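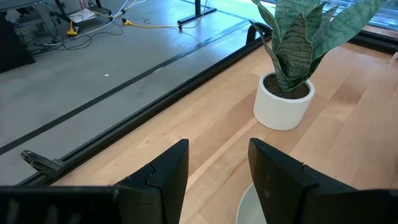

The Snake Plant Has Moved to the Table

I have been meaning to write about the snake plant for ages, and every time I sit down to do it something else seems more pressing (the bathroom grout, mostly, and then a whole September in which I wrote about soup). But it has finally come down off the bookcase and onto the wooden table, and I'm so pleased with it there that I keep finding excuses to walk past, so the soup can wait.

For the longest time I was a person who did not put plants on tables. My mother kept hers on windowsills, in a row, on saucers, and tables were for plates and homework. When I moved to Harnton I did the same without thinking, and the sills here are so narrow that I lost two ferns and a perfectly nice begonia over the side before I took the hint. The snake plant went up on the bookcase after that, where I could see the underside of the pot and not a lot else. I watered it standing on a chair. I'm sure it was fine up there, snake plants being what they are, but I'd stopped looking at it, and that seemed a shame for something with leaves like that.

And they really are worth looking at! From across a room you get a clump of green swords and that's your lot. Sit down next to one with a cup of coffee and you start to notice the banding, all those wavy stripes going across, lighter and darker, a bit like the marks the tide leaves on sand. The broad leaf at the front of mine is darker than the others, with the stripes packed in close and a thin pale edge to it. I have spent more of my breakfasts than I should admit following those stripes up with my eyes.

It isn't a tidy plant. One long leaf heads off to one side as if it had an appointment, and a skinny one curves away on the other. I did wonder about staking them, and I got as far as buying the little bamboo canes, and then I put the canes in the drawer with the birthday candles. I like it lopsided. If you want yours to grow straighter, give the pot a quarter turn whenever you water, which is what I've started doing now that I don't need a chair to reach it.

The pot is plain white, smooth and matte, and it gets a little narrower toward the bottom. I went back and forth on this for weeks. There was a blue glazed one at Becerra that I visited three separate times, and it was beautiful, but the table is already doing so much. It's made of joined strips of wood, tan and honey and a sort of pinkish brown, with one redder strip I'm especially fond of, and I had a feeling that blue on top of all that would be like wearing two scarves. White lets the leaves and the wood get on with it. I'd still like the blue one for the hallway, if it hasn't been sold.

A few of you have asked what I do about water on the wood, and it's a fair question. I carry the whole pot to the sink, water it there until it runs through, and leave it to drain while I do the dishes. Then I wipe the bottom with a tea towel and back it goes. In winter that's maybe once a month. I push a finger down into the soil first, and if I feel any damp at all I put the watering can away again. I was a terrible overwaterer in my twenties and I have had to be strict with myself.

The table gets a rub with Tikano oil every so often, in the evening with the windows open, and I leave it alone till morning. I use an old T-shirt and go along the strips, never across. There's one ring left over from the begonia years that no amount of oil has shifted, and by now I think I'd miss it.

What I hadn't expected was how much tidier the rest of the table would become. It used to collect mail. I'd put down one envelope, and by the end of the week there'd be a drift of catalogs and batteries and a single glove. With the plant there I seem to think twice before I dump things, and the mail has gone to live in a basket by the door (where it is every bit as much of a mess, I should say, but at least I'm not eating next to it).

It does have to shift over when people come to supper. I slide it up to the far end and we all talk around it, and last time somebody got a leaf in the ear reaching for the bread, and took it very well.

Next I want to have a go at splitting it in the spring, if I can work up the nerve to knock it out of its pot. I've had my eye on one of the smaller Akora pots for the baby one. If you've divided a snake plant at home without making a horrible mess of it, do leave me a comment and tell me how you went about it, and whether you used a knife or just pulled.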